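Cups filling with water in a wire rack

Elvira Espinoza
I have a Kvaran wire rack, thin gray metal, tall tines in zigzag rows, 339 mm deep. Plates drain well. Mugs and small bowls don't seem to have a place, and I often find water standing in a mug hours later. Is there a correct layout?

Unnur Riis
Tine spacing on that rack suits plates. Bowls go upside down in the middle, resting on the tines, foot ring up. 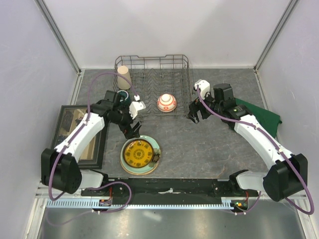 Mugs go along the rim side, mouth down and tilted a few degrees so the base recess drains too. A mug set upright will hold whatever runs into it. Load plates last, largest at the back. Don't stack a patterned dish on a plate while either is wet; the film between them takes all night to dry.

Bjartur Eyvindsson
just use a towel

Vibeke Brøndum
Agree with Unnur on bowls. For mugs I bought the Tidwood clip-on rail, 300 mm, holds 2 mugs by the handle. It fits the Kvaran rim if the wire is not bent. Paper cups I don't put in the rack at all, they tip over when the rail is loaded.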